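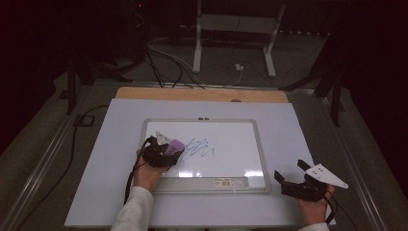
Section 8. Running the whiteboard demo on open day

Visitors love this one, and it takes very little to set up! Plan on a fresh start for every group that comes to the Wovum table.

1. Lay the white panel on the work surface and put the small whiteboard on top, long side running left to right, marker tray toward you.

2. Let a visitor scribble on the board in blue marker. Loops, zigzags, a signature – anything goes, and the messier ones get the best reaction.

3. Take one hand-held gripper in each hand. The left one carries the purple pad.

4. Start the recording, then press the pad flat beside the scribble and wipe across it in slow strokes. Rest the right gripper on the panel until you need it.

5. Stop the recording and offer the grippers to the next person in line. Kids are often better at this than we are!

Note: Recordings save to the Kumovar folder. Keep each one under 300 seconds.

Caution: Both grippers are wired. Let the cables hang freely and check them before you swap hands with a visitor.

If the pad leaves streaks, see Section 9, Cleaning and spare pads.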